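Zeltach Forum > Home and Laundry

We use cookies to remember your login and to count visits. By continuing you accept this.

Bed linen goes hard after washing, what am I doing wrong?
Posted by Liya Gidey, August, 21:14

Hello all. I moved to Trasamville in spring and the water here is very hard. My cotton sheets were soft in the old flat, and now after each wash they feel like paper. I wash at 60 with powder, full drum, and dry them on a rack in the bedroom. I do not want to buy new ones, I paid 220 for the two sets. Should I use softener? My mother was always against it.

Jawad Awan wrote:
Your mother is right, in my opinion. Softener leaves a layer on the cotton and after some months it takes the water badly. For towels it is even worse. Try half the powder first. With a full drum the rinse is poor and the powder stays inside the cloth.

Shoaib Rizvi wrote:
I do not agree about half the powder. In hard water you need more of it, it is written on the packet. What you need less of is sheets. One set per wash, and an extra rinse.

Liya Gidey wrote:
Thank you both. I should say that only the fitted sheets and the green one are so bad. Coloured cloths I always wash at 40 and they are a little better, but maybe this is only my feeling. 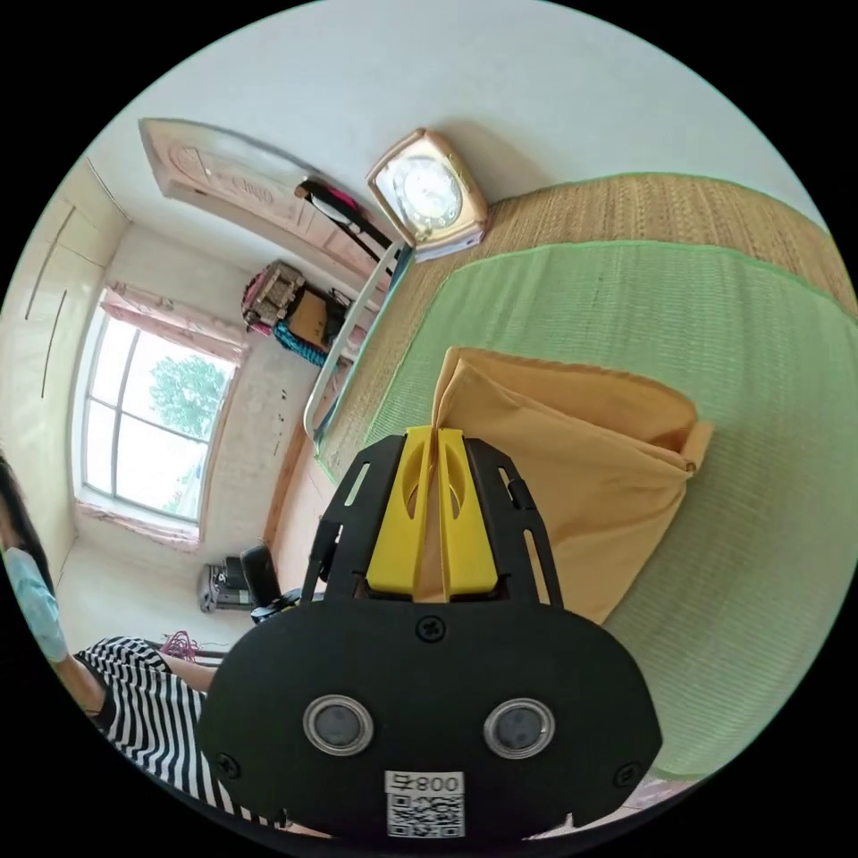
Elfriede Eichhorn asked whether anybody had mentioned vinegar yet. I put a small cup in the softener drawer, the plain white one, and the smell is gone when the linen is dry. I have done it for years with the same machine.

Shoaib Rizvi wrote:
Vinegar is not good for the rubber seal. My Naltix started to leak at the door and the repair man blamed exactly this.

Elfriede Eichhorn wrote:
A small cup, Shoaib. I did not say a bottle.

Jawad Awan wrote:
Citric acid is cheaper anyway. And Liya, shake the sheets strongly before you hang them, and again when they are half dry. Outside in the wind is best, if you have a balcony.

Liya Gidey wrote:
No balcony, sadly. I will try one set with the extra rinse and the other with vinegar, and write here which is softer.

Contact | Copyright Zeltach Forum | Back to top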